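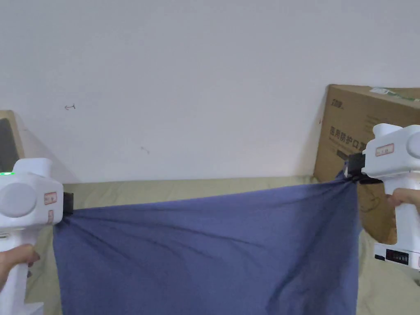 Soto Everyday Cloth in Slate Blue

June 11, 2021 | Posted by the Darley shop

I've sold a lot of cloths over the years and this is the one that keeps disappearing from my own shelf at home. It's a plain, muted slate blue (with a little purple in it, depending on your light) and it's big enough to be useful without turning into a bedsheet.

Let's talk wrinkles, because I get emails. It wrinkles! It's a soft cloth and it creases when you bunch it up or grab it by the corners. If you want it smooth, take it out of the dryer while it's still a bit damp, give it a good shake by the top two corners and fold it right then. I fold mine in half, then half again, then roll it, and it fits in the narrow drawer next to the stove. An iron on medium works too, but I've used mine for years and ironed it maybe twice, both times for company.

What do I use it for? Covering bread dough, mostly. Also lining the picnic basket, throwing over the card table when the kids paint, and wrapping up the good platter when we drive to my sister's. One customer over in Bloxham bought a whole stack to keep dust off her sewing machines and came back for more in June.

Washing: cold for the first couple of times, by itself or with jeans. After that, warm is fine. Skip the bleach and go easy on fabric softener. It does shrink a touch in the first wash, so if you're measuring for a particular table, wash it before you decide anything.

Item number 217. Price is $38 each and shipping is free on orders over $112. We had 800 come in with the last Pluvport shipment and the slate blue always goes first, so if you need a matching set I'd get them all in one order. The dye can shift slightly from batch to batch, and I can't promise the next one will match yours.

Returns are fine as long as it hasn't been washed.

14 comments | 31 shares

Contact us | © 2021 Darley | Back to top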